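Against the habit tracker

My sister-in-law gave me a habit journal in June. She meant well, and I said thank you, and then it sat on the windowsill with the seed catalogs until I ran out of other things to read at breakfast.

The journal is made by an outfit called Rakeo and it works the way they all work. You write your habits down the left side. The days go across the top. If you did the thing, you fill in the square. There is a page at the front about chains and momentum, and a page at the back where you are supposed to write a letter to the person you will be by then. I skipped the letter.

I should say that I have been down this road before. I had a step counter that buzzed at me on the couch. I had a language app called Jindden that I kept up for most of a winter, and what I can say in Finnish today is that the bear is eating the soup. I did not learn Finnish. I learned how to pass the daily Jindden lesson in the least possible time, at ten minutes to midnight, in the bathroom, with one eye open. My streak was terrific. Kaisu Hämäläinen, who grew up speaking the language and sits across from me at work, asked me a very simple question about my weekend and I had to ask her to repeat it in English.

So I came to the paper version with my arms folded. I did four habits. Stretch in the morning, read before bed, no phone at the table, write a page. The first couple of weeks were fine. Then I noticed that I was reading before bed in a peculiar way: I would open the book, get through a paragraph, shut it, and reach for the pen. The square doesn't ask how much. It doesn't ask if you remember any of it the next day either.

People who like these things tell me I'm describing my own bad character, and they may have a point. Svenja Steinbach has been filling in squares for years and she runs, she flosses, she calls her mother. When I complained to her she asked what I would be doing without the journal. I said probably the same amount of reading. She said then what's the harm. I didn't have an answer on the spot, which annoyed me for the whole drive home, and this post is more or less what I came up with in the car.

The harm, I think, is that the mark takes over. You start with something you want and you attach a small reward to it, and since the reward is easier to get than the thing, you go after the reward. Anybody who was ever given a gold star knows this. I was a gold star kid. I read a ridiculous number of very short books one summer for the library chart, books well below me, because the chart counted books and had no interest in pages. I was proud of that chart. I can't name one title on it.
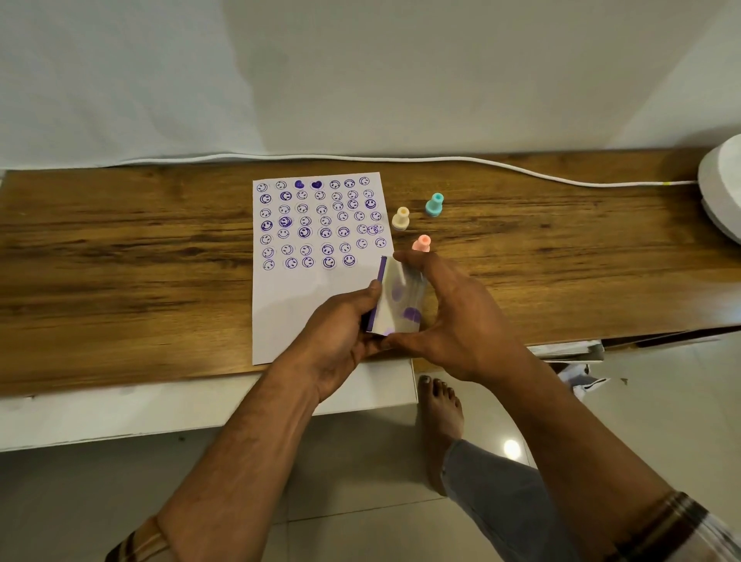 Mostly smiley faces, plus two hearts up near the top.

I also have a problem with the advice that surrounds all this. There's a newsletter I used to get, Olton Mornings, that repeated every few issues that a habit takes a fixed number of days to form. The number changed. I went back through my inbox and found different figures in different issues, each one delivered with complete confidence, none with a word about where it came from. When I wrote in to ask, I got a cheerful reply thanking me for being part of the community and a discount on the course. I am not part of the community.

My own guess, worth what you're paying for it, is that some things stick quickly and some never do, and the difference has to do with whether you like them. I have never tracked coffee. I have never needed a chain to keep me eating toast. Stretching, on the other hand, I have now "formed" as a habit on several separate occasions, and each time it unformed itself the minute I caught a cold.

Jarlath Mulligan, who reads this blog and argues with most of it, says I'm leaving out people for whom the squares do real work. He tracked his medication after he got out of the hospital, and without the chart he would have missed doses or doubled them. Fine. I'll give him that one completely. That is a record. You look at it to find out a fact: did I take the pill or didn't I. If my journal were only a record I'd have no quarrel with it. But nobody selling these things talks about records. They talk about becoming the kind of person who. I would like someone to show me that person, and I would like to see them after a stomach flu.

The other thing that bothers me is the missed day. The front of my journal says never miss twice, in large friendly letters. I missed twice in the fourth week, when we were up at my in-laws' place and the journal was at home. When I got back there was a gap on the page, and I am sorry to report that I thought about filling it in. I had stretched, sort of, getting in and out of that canoe. I had the pen uncapped. There I was, a grown adult at my own kitchen table, considering fraud against a notebook that no other human being would ever look at.

I left the gap. Then I found I didn't want to open the thing anymore, since the page was spoiled, and within a week I had quit all four habits together, including reading, which I'd been doing happily and without supervision from the age of five. That's the part I would put on the back cover if Rakeo ever asked me for a quote.

I have since started reading again. No squares. Some nights it's a chapter and some nights I fall asleep with the lamp on. I couldn't tell you what my average is. The stretching is gone and I expect it will stay gone until my back has an opinion. No phone at the table has survived, mostly thanks to my wife, who enforces it with a look and has never written any of it down.

As for writing a page a day, well, this post took me the better part of two weeks, so you can work out for yourselves how that went.

My sister-in-law asked me last night how I was getting on with the journal. I told her I was using it, and I am: the back half has good blank pages and I've been doing the grocery lists in it. If anyone wants to make the case for the squares, the comments are open. I'd ask you to leave out the number of days, unless you can tell me where you got it.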